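Utcombe 共享办公楼二层住户例会纪要

时间:2022年7月31日
地点:二层茶水间隔壁小会议室
主持:Joanne Bellamy
记录:Dean Tunstall
出席:Carol Whiteley、Kristine Barredo、Alfie Tapley(迟到,带了点心,故不予追究)
缺席:Mosoti 公司代表,第2次

一、上次纪要
无异议通过。Alfie 表示没看过,但信任大家。

二、茶水基金
Joanne 报告,基金余额1,452元。Carol 问上月那笔29元的“杂项”是什么。Kristine 答是饼干。Carol 问为什么不写饼干。Kristine 说写了饼干就会有人来问饼干在哪里。会议决定今后一律如实填写。

三、冰箱
最下层那盒无人认领的汤继续无人认领。Grorneck 的同事来信声明与此事无关,措辞之郑重令人起疑。决定:下次会议前贴条,到期倒掉,盒子洗净归公。倒汤人选抽签,Dean 中签,要求在纪要中写明他不服。现写明。

四、小圆桌是否继续铺桌布
Carol 认为桌布显得体面。Alfie 认为桌布显得每一粒碎屑都很体面。表决结果2比2,桌布暂时留任,八月再议。换洗由 Anis 工作室和 Carol 轮流负责,Anis 方面尚不知情,由 Joanne 转达。

五、零食包装纸
本次讨论时间最长的一项。Kristine 指出,吃零食的人似乎普遍相信包装纸放在桌布上会自行走到垃圾桶。Alfie 辩称他是打算攒够了一起扔。被问到多少算够,他没有给出数字。
决定如下:
1. 谁拆谁扔,当场扔,揉成团不算扔。
2. 塑料包装和铝箔包装分开投放,分不清的问 Carol,她很乐意讲,请预留时间。
3. 桌上现有的一堆,橙色大包装和后面那几张银的、粉的、黄的,散会后一并清走,由 Alfie 负责。 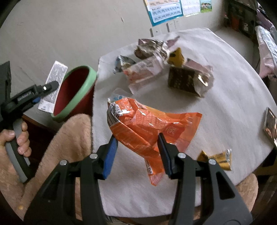 六、其他事项
Kristine 提议买一个带盖的桌面小垃圾桶,费用从基金出,账上写“垃圾桶”。通过。
Dean 再次提出走廊灯的问题。Joanne 说已报修,物业回复“收到”,与前几次相同。

七、下次会议
八月,具体时间由 Joanne 发邮件通知。请 Mosoti 至少派一个人来,坐着就行。

待办:
Joanne:联系 Anis,继续催走廊灯
Kristine:买垃圾桶,保留小票
Dean:汤
Alfie:包装纸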